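4. The Open Day at Brusbridge 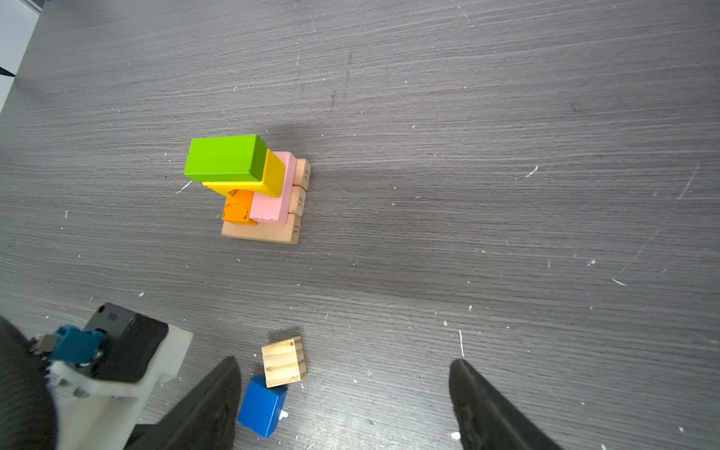

Figure 3. The block table on the Thursday of the open day, with a stack topped by a lime-green block and two loose blocks lying in front of the gripper.

Why would a research group give up a full working day to let the public in? Visitors ask for things that we would never think to ask for ourselves, and a system that has only ever met its own builders has been tested on a very narrow set of wishes.

We had talked about an open day for a long while before Macarena Valcárcel finally put one on the calendar for March, and we are very grateful that she did. The Brusbridge hall is a friendly old building with terrible parking, and we had expected a thin crowd. In the end 630 people signed the book at the door, many of them families, and quite a few came back after lunch with a grandparent in tow (one grandfather stayed until we turned the lights off, and we would gladly have him again).

The demonstration itself was kept simple. A visitor sat down at the table, spoke a request in ordinary words, and the arm tried to carry it out with the wooden blocks. The policy was the one described in Section 3, trained on 4,000 recorded episodes from our own lab and left unchanged for the visit. Each turn was limited to 40 seconds, after which Lertchai Khamphan or Kyung-tae Gil pressed the stop button and set the table up again by hand. We had planned to reset to one of 10 fixed layouts, as we do in the lab, but the children wanted to build the starting stacks themselves, and by mid-morning we had happily given in. Mixed stacks like the one in Figure 3, with painted blocks and numbered natural-wood blocks together and some pieces standing on end, came up far more often than they do in our training data.

Two kinds of request gave us the most to think about. The first was naming by number. Our training phrases name blocks by color and shape only, so a request such as "get me the 58" had no good match, and the arm tended to hover over the stack until time ran out. The second was what Marlies Kaufmann came to call the polite request, in which the visitor explained at some length what they would like, and why, and whether it would be any trouble. The language module handled these better than we feared, though it did now and then latch onto the first color it heard, even when that color belonged to somebody's sweater.

We also learned something about pace. In the lab we run the arm at a speed that feels comfortable to people who see it every day. At Brusbridge several visitors leaned back when it started to move, and after the first hour we slowed the approach phase and left the rest alone. The mood at the table was noticeably easier from then on, and we have kept the slower setting for all of the sessions reported in Section 5.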